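Friday, September 26, 2008

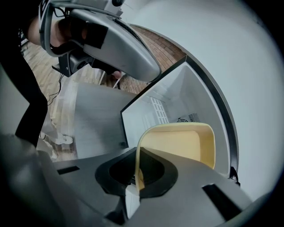 White cabinet with the door open, grate and fan vent on the back wall.

Semby notes, cold cabinet. Carried over from the August list, where it was down as "smells, check vent."

Emptied everything onto the bench first. Wiped the inside walls with warm water and baking soda, then plain water, then a dry cloth. Did the door the same way, including the folds of the gasket. The gasket took longer than the rest put together. Old toothbrush works better than the cloth in the corners.

Grate: brushed it in place, did not unscrew it. Vacuum with the soft nozzle over the fan slots, power off at the wall. Do not spray anything at the fan. If it needs more than a brush, get the manual from the Pondport binder first (unit is 1786 on the inventory sheet).

Restocking:
- Fluvongate samples go back on the top shelf, labels out
- Cairns boxes below, keep them 6 cm off the back wall so the vent is clear
- the 200 ml bottles in the door, lids checked
- anything with no label goes in the gray tub, give it a week and then throw it out

Left the door open around 40 minutes before plugging back in. Thermometer is on the middle shelf. Read it Monday before opening anything else and write the number on the sheet, the old column is full so start a new one.

Still open: the brick wall side needs sweeping, and we are out of the wide labels. Floor boards not done either. Ask Pondport whether they still stock that gasket, ours is getting stiff at the bottom hinge corner.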